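The second-hand computer trade runs on labour, and most of that labour is hands inside cases. At Kadermont, a refurbishing workshop that takes in retired office desktops, part of it has passed to a two-arm cell the staff call Rana. It works on open towers laid on their side, and its main job is hard disk drives.

The cell was commissioned in January. Of the 739 machines put through it by the time of my visit, 17 had been passed back to a person, mostly for bent brackets or cables routed across the drive cage. Cables remain the difficult part. A rigid drive on its rail has a known shape and a known grip point, whereas a SATA lead lies wherever the last technician left it.

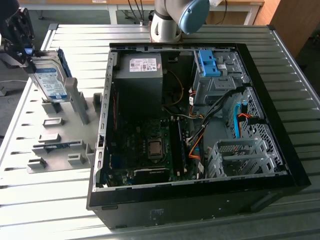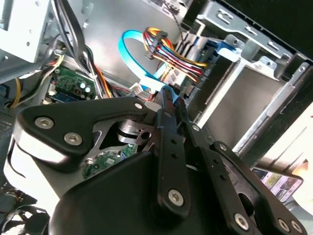 Robot grippers at work on an open desktop tower at Kadermont. First picture: a 3.5-inch drive on its blue rail, held above the fixture tray. Second: the view from the gripper, with the drive cage at right.

Eustaquio Tapia spent years on the bench and now sets up the cell. His day used to be measured in screws. He now checks fixtures, edits grip positions and clears faults, and he has had to learn to write down what he once did by feel. "I knew how hard to pull," he says. "I did not know the number."

Two bench posts were regraded with the change and none were cut. The new grade pays more but brings an early start, at 6.30, which not everyone wanted. Testing and cleaning are still done by hand.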